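Foro > Cocina y menaje > ¿Merece la pena el acero inoxidable?

hcoppens
El lunes me intentaron vender una batería Dretesar de 5 piezas por 200 euros. Según el vendedor, el fondo "reparte el calor el triple" y la comida no se pega nunca. El triple que qué, no me lo supo decir. ¿Alguien la tiene y cocina con ella a diario?

malsha_u
Yo tengo la olla grande y una Flallico de oferta. Hago lentejas en las dos y no noto diferencia. Se pega igual si te despistas.

Umesh A.
Pues discrepo. El fondo grueso se nota, sobre todo con salsas de tomate y con arroz con leche. Otra cosa es que valga 200 euros. Llevo 6 años con una Ruton y sigue plana como el primer día.

hcoppens
Plana comprobada con regla o plana a ojo? Lo digo porque la mía también era "plana" hasta que la puse en la vitro y bailaba.

Umesh A.
Con regla, hombre. Y en frío.

joelle_kh
Antes de gastar, mirad el tamaño. La gente compra ollas enormes para dos personas y luego las usa para guardar cosas. Con una mediana se apaña casi todo.
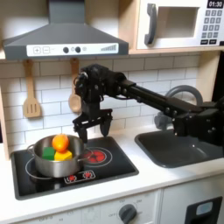 Olla de acero sobre placa negra, con una naranja y dos cubos de juguete dentro.

malsha_u
Joelle, lo del tamaño depende. Yo hago caldo los domingos y lo congelo, en una mediana no me cabe ni el hueso.

rmahuika
A mí lo que me escama es la garantía. La de Matar dice 20 años, pero en la letra pequeña excluye manchas, arañazos y deformación por calor. ¿Qué queda entonces? ¿Que se caiga un asa?

Umesh A.
Las asas remachadas no se caen.

rmahuika
A mi madre se le cayó una. Remachada.

hcoppens
Vale, de momento me quedo con mi olla vieja y compro solo un cazo suelto. Si alguien ha probado el de Dretesar, que diga con qué placa, por favor.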